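Saving Bean Seed

8/9/19

The beans along the back fence have started to go brown at the bottom, so I am writing down how I save seed. People keep asking in the comments and I keep giving half an answer.

I have grown the same pole bean for eight years. It came to me as Promard, and I have never found that name in a catalog, so I can't tell you where to buy it. It makes a flat green pod that you can eat young, or you can leave it alone and shell it later for soup. The seed is tan with a darker ring around the eye. It climbs higher than I can reach and it does not mind our clay. I got my first handful from Teodor Matei, who used to garden next to me at the old plots in Rakusby before they put the bus turnaround in. He had been growing it since before I knew what a pole bean was. He gave me the seed in a folded gas bill.

The first year I ate nearly everything and saved what was left over at the end of the season. That was a mistake. What is left at the end is whatever came in late, and if you plant that over and over you are picking for lateness. My beans got slower. By the third summer I was getting flowers in the hottest part of August and most of them dropped. I had blamed the weather until Teodor looked over the fence and asked which pods I had been keeping.

Now I pick the plants before I pick the pods. In early July I walk the row and look for vines that are already setting well, with no yellow mottling on the leaves and no rust. Those get marked, and from then on I don't eat from them. It is hard to leave them alone the first week, when they have the best looking pods in the yard. My husband took a colander to the wrong end of the row in 2017 and I got a very nice dinner out of my best seed plants.

Marking is where I used to go wrong too. I tried yarn tied around the stems, which the wind worked down into the leaves where I couldn't find it. I tried colored tape on the poles, but the vines cross from pole to pole and by August you can't tell which one belongs where. A stake in the ground right at the base of the plant is the only thing that has worked for me. 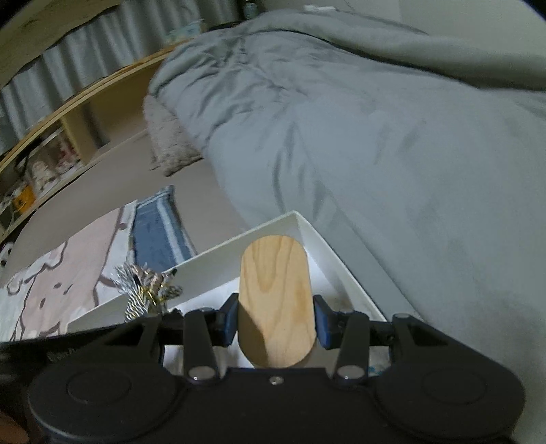
Labels also matter once the seed is off the plant, and I would say more gets lost at that stage than to bugs or mice. I had a winter where I had jars of tan beans and jars of slightly different tan beans and no idea which was which. Since then every batch gets a label the minute it comes indoors. I like a plain wooden stick for this, the flat kind shaped like a tongue depressor, with rounded ends. The pale wood is easy to read pencil on, and it goes down into the jar with the seed so it can't get separated from it the way a lid can. I write the name, the year, and which end of the row. Pencil has outlasted every marker I ever bought, including the ones sold for gardens.

As for when to pick, wait longer than you think you should. The pod needs to be tan and papery and the seeds should rattle when you shake it. If you press a seed with your thumbnail and it leaves a dent, it's not ready. With my bean that takes about six weeks past the point where you would want to eat it. Do not go by the date on somebody's chart. We had a cool spell in the summer of 2016 and mine ran well behind.

Rain is the real trouble. A dry pod that gets soaked will swell, and the seed can mold or even sprout right there on the vine. If the forecast is bad I pick whatever has gone yellow and leathery, even if it doesn't rattle yet, and bring it in to finish. If frost is coming I pull the whole vine, roots and all, and hang it upside down in the garage. The pods keep on drying and most of the seed comes out fine. I wouldn't do it with vines that are still all green, which only gives you wrinkled little seeds that don't come up.

Indoors, I spread the pods on window screens set across sawhorses. The screens came from the sale bin at Soltani, the hardware store on the Rakusby road, and they had dents in them, which is fine for beans. You want air under the pods as well as over them. I turn them by hand every evening for the first week. The garage works for me, but if yours is damp then use a spare room.

Shelling is the part I look forward to. For a small batch I sit down with a bowl and open each pod by hand. For a bigger one I put the dry pods in a pillowcase, tie it shut, and walk on it in socks. Shoes will crack the seed. Then I pour it all from one bucket to another in front of a box fan on low and the bits of pod blow off onto the driveway. Each good pod gives up to 60 percent of its weight in seed, according to my kitchen scale, and the thick ones do a good deal worse than that.

After that comes sorting. I throw out anything that is split, shriveled, stained, or has a hole in it. A small round hole means weevils. If you find even one, freeze the whole jar. The seed has to be truly dry first, or freezing will kill it. The test I use is to set a bean on the concrete and hit it with a hammer. If it shatters, it's dry. If it squashes, put the rest back on the screen. Once they pass, I put them in a sealed jar in the chest freezer for five days, then let the jar come all the way back to room temperature before I open it. If you open it cold, water from the air settles on the beans and you have undone your drying.
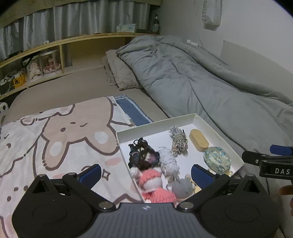
The white box of craft materials, on the bed.

People ask whether beans cross. Common beans mostly pollinate themselves before the flower opens, so you can grow different kinds fairly close and still get what you planted. Mostly is the word. Bumblebees will chew their way into a flower now and then. I keep my seed row well away from the bush beans, with the tomatoes in between, and in all this time I have had one odd year, when some of the seed came out nearly black. I planted a few of the black ones to see. They made a tough, stringy pod and I didn't keep them. Runner beans are another matter and cross very easily, so don't go by anything I say here if that is what you grow.

People also ask how long the seed lasts. Mine is good for three years in a cool closet and gets patchy after that. Before I plant older seed I roll ten beans in a damp paper towel, put it in a bag on top of the refrigerator, and look in a week. If fewer than seven have sprouted, I sow thick or use something newer. I also never plant my whole supply. I hold back a jar every spring in case we get hail, and in the spring of 2018 we did get hail, and I was glad to have it.

The one thing I would add, for anybody starting, is to save from more plants than seems necessary. You can get a jar full of seed from two vines, and it will grow, but everything you have from then on goes back to those two. I try to mark a dozen or more. And give some away. Teodor lost his whole stock when his basement flooded, and what he grows now at his new place in Pirkport came back to him from my freezer. He says it is earlier than the one he gave me. I think that is probably right.

I'll have seed to share by November. I can mail a small envelope if you send me one with a stamp on it, and the address is the same as last year. Please tell me if you have clay or sand, as I'd like to know how it does in sand. If you asked me for the soup recipe, I haven't forgotten, but I need to measure things next time I make it. I have always put the salt in by hand.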